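Chapter 7
Seeing, Deciding, Moving: The Software Between Two Hands

What you will meet in this chapter
The control loop and why its timing matters
Frames of reference, and how to get from one to another
Wrist views and head views
Simple grasp planning for boxes
Logging a run so that you can learn from it afterwards

7.1 A box on a table

Pick up the nearest small box. You probably did it without looking twice. Your eyes found the edges, your arm set off before you had finished looking, and your fingers closed by just the right amount. Now try to write down the instructions for what you did, in enough detail that a machine could follow them. Most people get as far as "move hand to box" and then stop, and that is a wonderful place to stop, because everything interesting in this chapter is hiding inside those four words.

Move which part of the hand? To which side of the box? Along what path, how fast, and what should happen if the box has been nudged since you last looked? Each of these questions belongs to a different piece of software, and the pieces have to agree with one another many times a second.

In Chapter 6 we treated the arm as a chain of joints and worked out where its tip would end up for a given set of angles. That was geometry, and it sat still while we did it. From here on, things move!

7.2 Four programs that talk to each other

Our running project is called Gritow. It is a small set of programs for a robot with two arms, and you will build your own version of it, piece by piece, over the next three chapters. Gritow has four parts.

The perception program takes in pictures and gives out guesses: there is a box, it lies here, it is turned this way. Notice the word guesses. A good perception program also says how sure it is, and the rest of the system should listen.

The planner, which we call Mahmoud throughout the book after the name of its main file, takes those guesses and produces a path for each arm. It must keep the two arms out of each other's way, and this turns out to be much more fun than planning for one.

The controller follows the path. Ours runs 1,000 times a second, and each time round it compares where every joint is with where it ought to be and makes a small correction. The perception program manages only 30 pictures a second, so the controller goes round many times between one picture and the next. A good deal of section 7.5 is about what it should do while it waits.

The last part is the logger. Students tend to leave it until the end – please don't. When an arm does something odd, the log is the only witness you have. The practice log for this chapter, Castley, holds 1,813 lines, and you will be surprised how much of a story you can read in them once you know which columns to put side by side.

7.3 Where is "here"?

Suppose a camera on the wrist reports that something is to its left. Left of what? As soon as the wrist turns, the answer changes, even though nothing on the table has moved. A camera at the head has its own idea of left, and so does the base of each arm.

We call each of these points of view a frame of reference. Much of robot software is the patient business of turning a position in one frame into a position in another, and a single sign error will send a hand confidently off in the wrong direction. (You will make this error. Everyone does, and it is quite a thing to watch.)

Compare the wrist views, which come first, with the two head views.

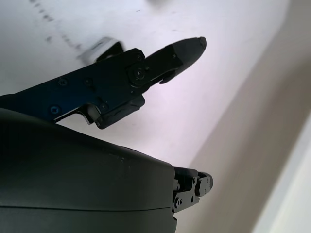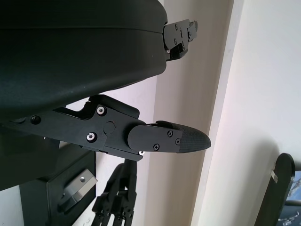
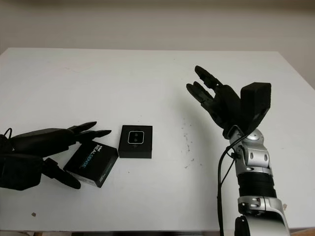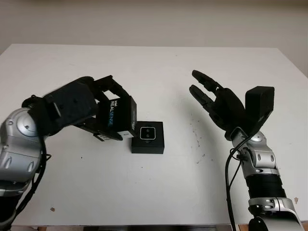
7.4 From one frame to another

Begin with the flat case. Draw two sets of axes on squared paper, the second shifted and turned a little from the first, and mark one point. Write down its position in both sets. The recipe that takes you from the first pair of numbers to the second has 2 steps, a turn and then a shift, and the order matters. Swap them and try again with the same point before you read on. The Istside worksheet at the back of the book has the axes ready drawn.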